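Home Stories Serials Submit About

Search this site Go

Clause 9

The Clundamberg Code of Bench Practice ran to 42 pages, and Latrice Villanueva had written most of them, so she had only herself to blame for Clause 9.

Clause 9 said that where two arms shared a table, neither should put anything down until the other had been told. It had seemed sensible in September, when the workshop had one arm. Now it had two, a left and a right, supplied by Previtz with a leaflet in which everybody smiled, and the Code had to be obeyed by things that could not be embarrassed into it.

The inspector was a man called Mbeki who had come up from the Purnia office with his own sandwiches. He had read all the pages. This was unprecedented, and Latrice resented it.

"It says told," he said. "Told how?"

"There's a signal."

"And then?"

"The other one acknowledges."

"And if the other one is also waiting to put something down?"

Latrice said that this was covered by Clause 2. Mbeki turned to Clause 2, which concerned footwear.

They went and stood at the white table. The trial had been set for half past ten and consisted of a sheet of paper, a ball and a block, the Code being firm that nobody should practise on anything they would mind losing. Latrice pressed the button with the expression of a woman posting a letter to the tax office.

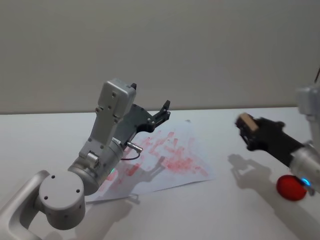

Mbeki wished to know how long a pause had to be before the Code called it a stoppage, and whether anyone was allowed to say so out loud. Latrice told him 900 seconds, a figure she had picked in the bath.

"And who starts the clock?"

"The senior operator present."

"Which is you."

"It's whoever has read the Code."

He looked at her, then at his watch, and with some dignity he started it. She went to fetch a pencil. Clause 2 would have to move, and the footwear could go at the back with the fire doors.

We use cookies to remember where you stopped reading. Accept Manage settings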